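How to wash a bag of second-hand clothes before you wear them

Every so often I come home from the Gravthorpe market with far more than I meant to buy, and the whole lot sits in the hallway smelling of somebody else's wardrobe. 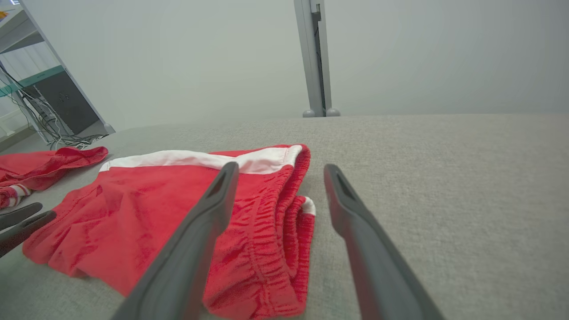 I used to tip everything straight into the machine on a warm wash and hope for the best, and that is how I ended up with a cream jumper the colour of weak tea. These days I take an evening over it, usually with the radio on, and I've come to rather enjoy it.

Start by emptying every pocket. I mean every one, including the silly little one inside the front of jeans. I've had tissues, bus tickets and once a whole lipstick, which thankfully I found in time. Do up the zips, undo the buttons and turn anything with a print inside out.

Next, read the labels, if there are any left. When the label has gone I treat the thing as delicate and wash it cool. Bright colours, and reds especially, need a quick test before they go anywhere near the rest. Dampen a bit of an inside seam, press a white cloth on it for 2 minutes and have a look. If any colour has come across, wash that piece on its own the first time, and perhaps the second time as well.

Now for the smell. Fill a bucket or the bath with cool water and stir in a cupful of bicarbonate of soda. Leave your cottons and polyesters in overnight, almost 12 hours if you can spare the bucket. Wool and silk shouldn't go in at all! Those I hang by an open window for a few days (March is lovely for this, if it isn't raining) and then wash by hand with a proper wool soap.

After soaking, squeeze the water out gently and put everything through a normal wash with slightly less powder than you'd think. I use the plain Drivska one from the corner shop, but whatever you have in will do. Don't cram the drum. You should be able to get your hand in on top of the clothes.

For collars and cuffs, rub in a little washing-up liquid 10 minutes beforehand and work it about with an old toothbrush.

Dry it all outdoors if you possibly can, with the darker things in the shade. If something still smells musty once it's dry, soak it again before you iron it.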